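Capítulo 4
A recolha de demonstrações em ambiente simulado

Objetivos do capítulo

No final deste capítulo, o leitor deverá ser capaz de distinguir uma demonstração de um simples registo de execução, de definir um protocolo de recolha para uma tarefa doméstica e de justificar os critérios de exclusão aplicados antes do treino.

4.1 Do programa ao exemplo

Os capítulos anteriores trataram de robôs cujo comportamento é especificado por regras ou por um planeador. No presente capítulo, o comportamento é inferido a partir de exemplos. Um operador conduz o robô ao longo da tarefa, o sistema guarda em cada instante o que as câmaras observam e os comandos que foram emitidos, e o conjunto desses pares constitui o material de aprendizagem. A qualidade da política obtida depende em larga medida desse conjunto, pelo que a sua recolha merece tratamento próprio.

Designa-se por episódio a sequência completa de observações e ações compreendida entre a posição inicial e o sinal de fim dado pelo operador. Um episódio pode ser bem ou mal sucedido; em ambos os casos deve ser conservado, com a respetiva anotação. A eliminação imediata das tentativas falhadas impede qualquer estudo posterior das suas causas.

O caso que acompanha o capítulo é o conjunto Zeda, recolhido por teleoperação num simulador de interiores de habitação. Compreende 2 267 episódios, distribuídos por 17 tarefas. A equipa, coordenada por Fergal Keogh, optou pela simulação para poder repor a mesma disposição de móveis e objetos no início de cada tentativa.
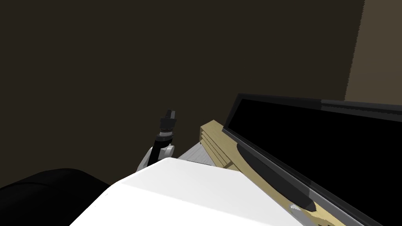
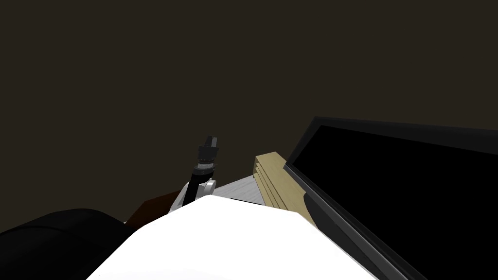
Conjunto Zeda: vistas da sala simulada, com a garra vazia e o televisor desligado.

A observação visual raramente abrange todo o espaço de trabalho. O corpo do próprio robô oculta uma parte dos móveis, e um objeto de grandes dimensões pode ocupar uma fração considerável do campo de visão sem ter qualquer papel na tarefa. O protocolo deve por isso indicar que câmaras são gravadas, em que posição se encontram montadas e se essa posição se mantém entre sessões. Uma alteração não documentada do ponto de vista compromete a comparação entre episódios.

4.2 Variação e repetição

Repetir a mesma trajetória muitas vezes produz um conjunto extenso, mas pobre. Na primeira fase da recolha Zeda, concluída em setembro, uma das tarefas reunia 222 episódios com o objeto colocado sempre no mesmo ponto. A política treinada com esses dados falhava quando o objeto era deslocado. A segunda fase introduziu posições iniciais sorteadas, tanto para os objetos como para os braços, e reduziu a quota dessa tarefa a 133 episódios, com melhores resultados.

Importa ainda considerar a variação entre operadores. Duas pessoas experientes resolvem a mesma tarefa com ritmos e pausas diferentes, e o modelo pode reproduzir hesitações que nada têm de útil. Recomenda-se que cada tarefa seja executada por mais de um operador e que a identificação deste, sob código, acompanhe o episódio.

As secções seguintes descrevem a interface de teleoperação (4.3), o formato de armazenamento (4.4) e os procedimentos de revisão (4.5). Os exercícios no final do capítulo pressupõem o conhecimento da notação introduzida no Capítulo 2.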